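Filed under: Course Handouts / Robotics in Practice / House Rules

Week 2 — Tabletop Work and How Not to Regret It

The Kuvaris lab rules are short. They were longer once, and people admired them from a distance. What remains applies to every bench exercise in this course, including the ones you think are too easy to need rules.

Rule 1. Clear space is part of the setup. Leave open table beside anything the arm has to approach, racks especially. A wrist needs elbow room, whatever that does to the anatomy.

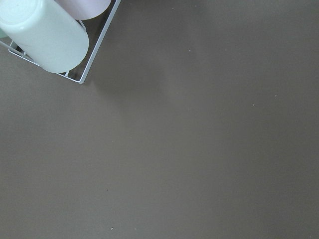
Write the layout down before you start. "Same as last time" is a layout only if you can produce last time. The Favance log sheet has 19 boxes, and yes, the one marked "surface" is for you too.

Rule 2. Wipe the table between runs. Crumbs are small, but a vision system with a low threshold can take a keen interest in them.

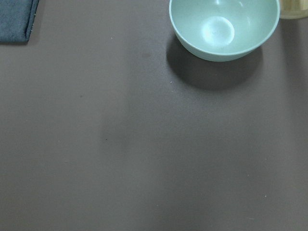

Fig. 2. Bowl and folded cloth, with open mat in front.

Lighting goes in the log as well. A soft shadow beside a bowl has fooled better detectors than yours — mine, for one.

Rule 3. With two arms, agree on who owns which side before either one moves. Keep 30 mm between planned paths. Hands stay off the table while the arms are enabled, however badly the lemon is placed. If a plate is being gripped by the rim, let the arm finish or press stop. Do not help.

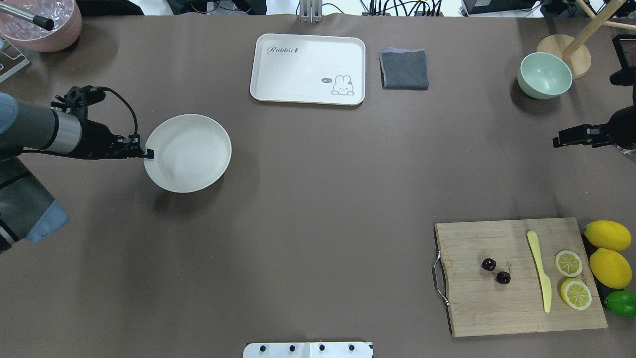
Before You Leave

Park both arms, sign the sheet, put the food away. Fruit left over from October is still discussed here.

Related handouts
- Naming Your Log Files So Others Can Find Them
- The Lennox Checklist for Shared Benches
- Rollden Stop Buttons: Where They Are, When to Press

Updated 2019-04-10 | Contact the course office | Back to top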